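Forums > Lukcombe Residents > Allotments and Gardens > Water butts on the lower plots

**saltmarsh_jen**
Has anyone had a reply about the water butts? The trough by the bottom gate was dry again on Friday and I carried cans down from the top tap, four trips. My runner beans won't last at that rate. I'd like to put a 100 litre butt beside my shed but the rules say we have to ask first.
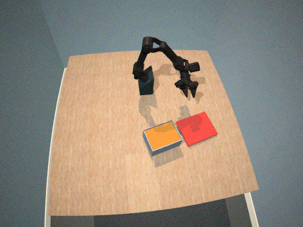
I did ask, in April, and heard nothing. The shed roof is small but it has a decent slope and I already have the guttering.

2 likes

**plot_nineteen**
Just put it in. Half the top plots have them and none of those were asked for. I got a Jendeck one and the tap dripped from the start, so buy the tap separately.

**Ronaldo Toledo**
I wouldn't just put it in. Pfeiffer Lane had theirs taken out last year when the lease was renewed, and people lost the money. Write again and keep a copy. Also 100 litres is not much. In a dry spell that's gone in two evenings.

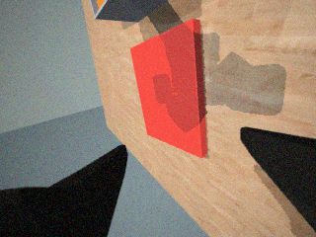 mossy_kev disagrees with Ronaldo on the size. A small butt fills after one good shower and you can move it when it's empty. I had a big Jumico thing that never got past halfway and went green. Two small ones linked with a bit of hose did me better.

**saltmarsh_jen**
Two linked might fit if I shift the compost bin. I'll write again tonight and ask for both. Does the lid need to lock? There are children on the next plot.

**plot_nineteen**
Yes, get one that locks. I still say you'll be waiting until autumn for an answer.

**Ronaldo Toledo**
Then ring them as well. Mornings are best.

4 replies hidden | 2 shares

Contact the moderators | © Lukcombe Residents Forum | Back to top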